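Frascos Trovero para comprimidos y cápsulas
Ref. TRV-F | Distribuye: Drakilwood Envases

Inicio > Farmacia > Envase rígido > Frascos translúcidos

Frasco de cuerpo translúcido con tapa blanca, destinado al reenvasado de formas sólidas orales en oficina de farmacia y servicios hospitalarios. El color del cuerpo permite separar tratamientos o turnos de toma sin recurrir solo a la etiqueta; la tapa es blanca en toda la serie.

Características
Cuerpo: polipropileno translúcido
Colores de catálogo: ámbar, naranja, verde azulado, rosa, rojizo, incoloro
Capacidad del formato medio: 70 ml
Tapa: blanca, suministrada aparte o montada
Temperatura mínima de almacenamiento: 20 grados bajo cero
Uso: producto seco. No apto para líquidos.

El formato alto y el formato pequeño comparten tapa con el medio – un solo código de recambio para los tres. Las tapas sueltas se piden con la referencia TRV-T.
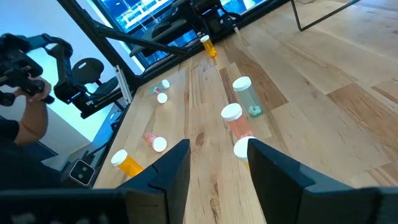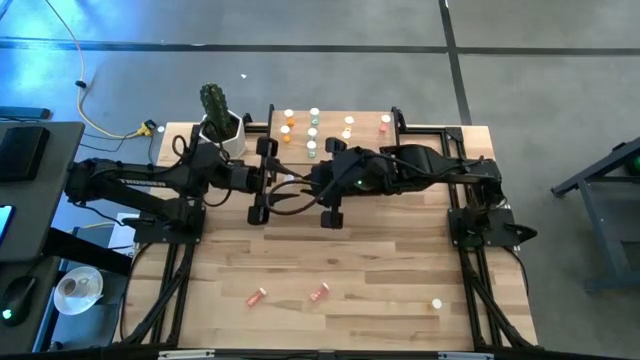
La base plana mantiene el frasco en pie durante el llenado manual. Para el llenado con embudo se recomienda el soporte Pastgate, que se vende por separado y admite los tres formatos. El contenido puede comprobarse a través de la pared en los colores claros; en el ámbar conviene hacerlo a contraluz.

Etiquetado
Superficie lisa, sin relieve en la zona central. Admite etiqueta térmica adhesiva y rotulador permanente. No se recomienda reetiquetar sobre restos de adhesivo.

Suministro
Caja monocolor: 2.000 frascos con tapa montada.
Bolsa de tapas TRV-T: 2.000 unidades.
Surtido de colores: bajo pedido, plazo según existencias. El rosa y el rojizo se fabrican por campañas – la próxima, en octubre.

Almacenamiento
Conservar en la caja original, cerrada, en lugar seco y sin luz solar directa. Los frascos destapados deben lavarse antes de su uso si han permanecido fuera de la bolsa interior.

Productos relacionados
Soporte de llenado Pastgate
Bandeja de recuento Gavrilă, modelo plano
Tapas de recambio TRV-T

Los pedidos recibidos antes de las 12:00 se preparan el mismo día. Ficha técnica y declaración de conformidad disponibles en el área de clientes.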